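Sorting arm takes over the mixed bin at Drellholm returns centre

Staff at the Drellholm returns centre have begun sharing the job of clearing mixed bins with a robot arm, after a trial that started with one bench in March and has now been made part of the normal working day.

The centre, run by Sidside, handles goods sent back to shops and online sellers. Most parcels hold one item and go straight to inspection. What is left over goes into what the staff call the mixed bins: household bits and pieces that have come out of their packaging, lost their labels or been sent back together. Until this year every one of those bins was emptied by hand.

The arm now does the first part of that work. It reaches into a bin, takes hold of one thing at a time and moves it to a tray for a person to look at. It does not decide whether an item is fit for resale, and it does not price anything. Those jobs remain with the inspection team.

Kelly Godoy, who manages the site, said the mixed bins had been the least popular work in the building for as long as she had been there.

"You are bent over for most of the shift and you don't know what you are putting your hand on," she said. "We had more complaints of sore backs and wrists from that corner than from the loading bay. People would swap shifts to get out of it."

Six people worked on the mixed bins before the trial. All six are still employed at the centre. Two have moved to the inspection team, one has gone to goods-in at her own request, and three now look after the bench where the arm is set up. Sidside has said that no jobs will go as a result of the change, although it has not given the same promise for any further benches.

The three at the bench have a new title, cell attendant, and a small rise in pay that goes with it. They were trained over the spring by Wostex, the firm that put in the equipment.

Marisol Paucar is one of them. She spent most of her time at Drellholm on the mixed bins and said the new work was easier on the body but took more concentration than she had expected.

"Before, my hands knew what to do and I could think about something else," she said. "Now I have to watch. If it goes for the same thing three times and can't get it, I stop it, turn the thing over and start it again. You get to know what it is going to have trouble with."

Soft things are the main difficulty, she said, along with anything thin that lies flat. Cloths and towels fold under the gripper or come up with something else wrapped inside. Cups and bowls are usually simple when they stand upright and less so on their sides. Long tools can catch on their neighbours on the way out.

The attendants tip a small batch into the bin at the start of each run, and they are asked to spread it over the floor of the bin so that items are not piled on one another. A typical batch might have a tape measure in it, a couple of plastic cups, a toy and a piece of striped cloth.

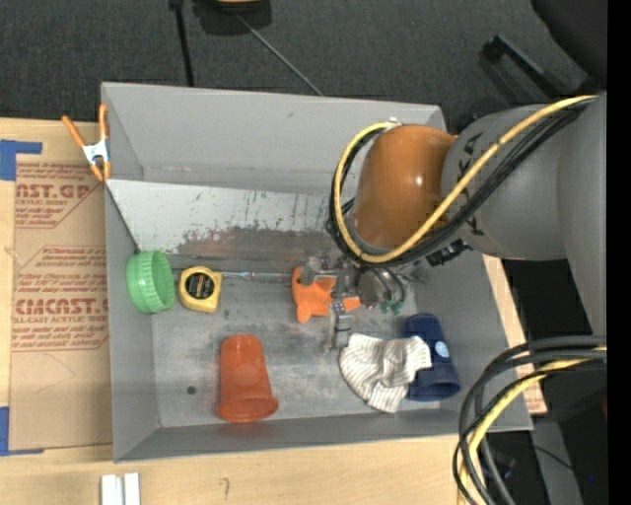
What has changed for staff

The most obvious difference is the pace. Staff on the mixed bins used to work to an hourly target, which was shown on a screen at the end of the line. The target has been dropped for the bench, and the screen now shows only how many batches are waiting.

Orathai Onsri, who represents workers at the site, said the end of the target mattered more to members than the arm itself. She had asked for it to be put in writing before the trial was extended, and the company agreed.

"The worry was that the machine would set the speed and people would be chasing it all day," she said. "At the moment it is slower than a person on most things, so that hasn't happened. We want to be sure it doesn't happen when it gets quicker."

The written agreement covers a few other points. Attendants rotate away from the bench after two hours. Records kept by the equipment may be used to find faults but cannot be used in anyone's appraisal. Any attendant can stop the arm without asking a supervisor and without giving a reason afterwards.

Not everyone has taken to it. Anong Paisan moved from the mixed bins to inspection in the second month of the trial and said she would not go back to the bench as it is now run. She found the waiting tiring and missed having someone to talk to across the bin.

"There were always two of us on a bin, one each side," she said. "With the arm there is one of you. It is quiet. Some people like that and I don't."

Ms Godoy said the point had been raised by others and that the layout of the area would be looked at. One suggestion is to turn the bench so that the attendant faces the inspection tables instead of the wall.

There have also been changes for the inspection team. Items used to arrive at the tables in a heap, and inspectors would pick out the easy ones first. They now come through singly, in whatever order the arm has managed to lift them. Inspectors say there is less sorting to do before they can start, but awkward items can no longer be left until the end of the shift.

Numbers so far

The bench cleared 111 batches in its first full month. Of those, 76 were finished without an attendant having to reach in. In the rest, at least one item had to be moved or taken out by hand.

Chutima Khamphan, the Wostex engineer who visits the site, said she would like the second figure to be higher before a second bench is considered. She keeps a list of the things that cause stoppages, which the attendants add to on a sheet of paper by the bench. Their notes have led to two changes already: a slower approach when the arm is near the side of a bin, and a pause before lifting so that a poor grip can be spotted.

"They see it all day and I see it when I visit," she said. "The sheet is the most useful thing I take away with me."

Sidside plans to keep the single bench running until it has been through 3000 batches and will then decide whether to add another. A similar trial is being discussed for the company's smaller site at Phuthong, where returns are still sorted entirely by hand. Staff there have been invited to spend a shift at Drellholm before any decision is made.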